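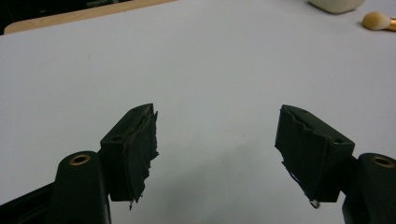 Does a smooth, pale tabletop stay pale? Mostly, provided you wipe up coffee the same morning and keep ballpoint pens somewhere else.

I bought the Halwood desk from Clultby last June, after years of working on a door laid across two filing cabinets. The door had character. It also had a lock, which caught on sweaters.

Assembly took me 40 minutes and one of the seven bolts twice. The instructions are a single sheet of drawings in which a cheerful bald man does everything alone, including the part where you flip the desk over. Get a second person. Mine was Krešimir Stan from upstairs, who did the lifting and then told me I'd put the left leg on backward. I had.

Now the top, the part you're paying for. It's a gray-white that goes more gray on cloudy days, and it's smooth enough that a mouse runs fine without a pad. Paper slides too. So does a phone on a saucer, so does an elbow. I've learned to put heavy things on top of light things.

Crumbs show up from across the room. Tea came off with a damp cloth, and so did pencil. Ballpoint took rubbing alcohol and some language, and left a faint blue comma near the back that I cover with the stapler. I've got one scratch so far, from dragging a ceramic planter, visible only in the late afternoon when I'm tired and looking for it.

The legs are less impressive. There's a slight wobble if you type angrily. Clultby sent me 4 felt pads when I wrote in, and they fixed the floor noise and nothing else. I folded up the cheerful bald man and put him under the back right foot — solid ever since.

Would I buy it again? Yes, in the darker color if they ever make one. Keep the hex key, as the bolts want tightening every few months.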